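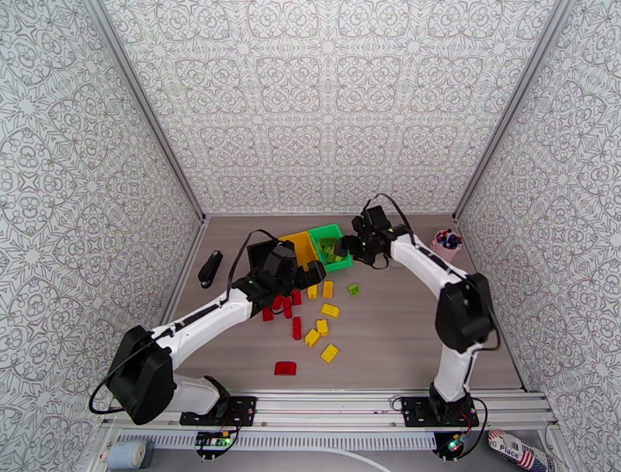

Photo: Liya Degefa

Week 3 – Sorting and Putting Away
Handout for Home Organization Basics, Ilgın Karabulut

Okay, so last week we got as far as dumping everything out, and a few of you told me you stopped right there (I've done it too, and stepped on the results!). Today we're picking things back up, and we're using building bricks because they're the best practice material I know.

Start with color. I know, I know, people who build a lot will tell you to sort by shape, and Volker Hamann makes a good case for it in the reading on page 22. But for a first pass color wins for me every time, you can do it while you're talking to somebody. Green bricks go in the green bin and that's the whole rule. Kids get it right away.

A few things I'd like you to try at home:

Put the bins side by side and close to the mess. If you're walking across the room with every handful, you'll quit.

Finish one color before you start the next.

Keep the floor plain while you work – a patterned rug hides small pieces like you wouldn't believe. Patterned walls are fine, I love a busy wallpaper.

Leave the lids off until the very end.

For next time, read chapter 4 and sort one drawer or toy box of your own. Write down where you got stuck and bring the page with you. Adanech Belay has the spare bins if you need to borrow a couple.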